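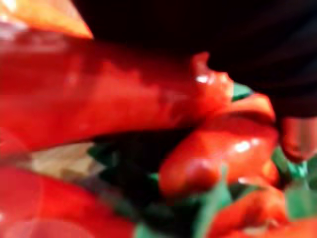
Warnell Commute Counts: data card

Version 6, released 5 November 2025. Maintained by the Relent project.

Contents

Tables of journeys to work by main mode (car alone, car shared, bus, tram, cycle, foot, at home) for the 14 wards of Warnell. One row per ward, age band and survey year. Files are comma-separated, UTF-8, with a header row.

Source

Household travel diaries, collected each May. A household fills in one diary per adult for a single working week. The main mode is the one used for the longest leg by distance.

Fields

ward_id: text, matches the boundary file
age_band: text, lower bound first
mode: text, see modes.csv
trips: integer, unweighted
share: decimal, weighted to ward population 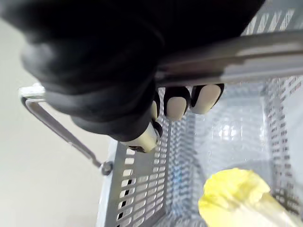 Cells with fewer than 20 diaries have share left blank. Trips is still given. Do not fill the blanks with zero.

Known problems

Ward boundaries in Zúñiga changed between versions 4 and 5. Earlier rows have not been recoded. Park-and-ride journeys count as car if the drive was the longer leg, so bus shares in the outer wards read low. The tram line map in /extra dates from 1929 and is for reference only.

Building

Run jastivano build from the top folder. Jastivano reads config.ini and writes to /out. Existing files in /out are overwritten without warning.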